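Hanging Stemware: Notes from the Kitchen Storage Corner

The question that came in most often after the last issue was where to put wine glasses when the cupboard is full. Colored glasses in particular tend to end up at the back of a high shelf, behind the everyday tumblers, and then come out twice a year with dust in the bowls. A cup tree with arms long enough for stemware is one answer. It takes up little room on the counter and the glasses stay in view.

Most cup trees sold in housewares shops are made for mugs. The arms are short pegs and the tree is too low for a stemmed glass to clear the base. For wine glasses, look for arms that curl or fork so that the foot can rest on top while the bowl hangs down. Measure your tallest glass before you buy. You want a clear gap between the rim and the base, or the glass will knock each time you lift it.

Scrollwork trees look well with plain colored glass, but the curls get in the way. A glass has to be brought in at a slight angle, with the stem held between finger and thumb, and slid along until the foot is supported on both sides. Fill the back first. If you start at the front you will be reaching over glasses you have already hung, and a loop of metal will catch a bowl sooner or later. After the back one, add left and right in turn – a light tree with all its weight on one side can tip. 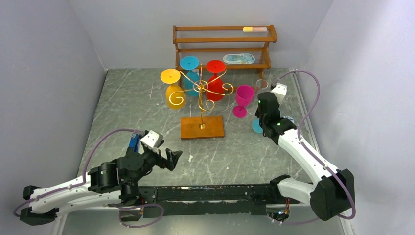
Lensa Kumsa writes that she gave up on hanging glasses after a year and went back to standing them on a shelf, foot down. Her objection was the rims. Hung over a counter near the stove, they picked up a film of grease that had to be washed off before every use, and she found she was washing glasses twice. She has since moved her tree to a sideboard in the dining room and uses it only when people are coming to eat.

That is a fair point, and it applies to open shelves as well. Steam and cooking grease travel farther than you would expect in a small kitchen. If the only free counter is beside the stove, keep the tree for glasses you use every week, and leave the rest in the cupboard. A sideboard or the far end of the counter is better.

Jean Cruickshank asked whether a small wooden rack is worth having as well. For anyone with a shallow counter, yes. A two-tier rack pushed back against the wall will take the small flat things that otherwise drift about in front of the glasses. Keep tall items off the top rail if it is narrow. Anything slim laid along it should lie lengthwise, and if it rolls, it belongs on the lower tier. Leave a hand's width between the rack and the tree so that you can reach past without brushing the glass.

A few words on care. Wash colored stemware by hand in warm water and dry it fully before hanging it up, including the top of the foot, where water likes to sit. Wipe the arms of the tree with a soft dry cloth. Metal polish can take off a gold-colored finish, so try it on the underside of one curl before going further. A wooden base needs only a damp cloth and should not be left standing in a puddle by the sink.

If you own more glasses than the tree has arms, stand the extras beside it, away from the front edge of the counter. Do not hang two from one arm.

The September issue will cover plate racks and what to do with lids. Letters on either subject can be sent to Etelka Vass at the usual address.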